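Setelmont Library: Changes to Loans and Study Rooms
January 2018

Setelmont Library will introduce a revised loan policy at the start of the new term. The standard loan period will be extended from 14 to 20 days, and members may now hold up to 14 items at one time. Renewals may be made at the front desk, by telephone or through the Trustent online catalog.

The reading room on the second floor has been refurbished and now offers 80 seats. Group study rooms may be reserved up to 14 days in advance. A reservation will be released if the party has not arrived within 20 minutes of the stated time.

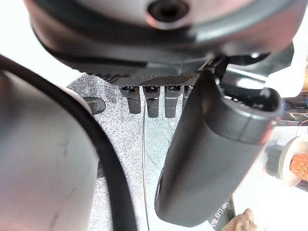 Members are reminded that the Wogan Collection of local maps and letters remains available by appointment only. Requests should be sent to Nia Howells, Head of Special Collections, and should list the items required. Pencils only, please — pens are not permitted at the reading tables.

The annual membership survey will open in May. Questions concerning the new policy may be addressed to Iestyn Craddock, Member Services.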